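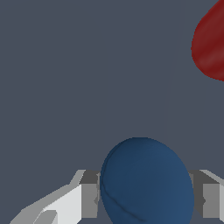

Figure 1. Simulated gripper camera view, blue object between the two fingers.

4.2 Review of the Dilero simulation kit

We tested the Dilero kit from Pernier on the Graltetdale lab computers. Setup took 54 minutes - most of that was the download. We ran 80 grasp trials with rounded shapes and left the gripper settings at default. The manual is clear on installation but says little about contact friction, so we set that by hand. Trial logs are in Appendix 2.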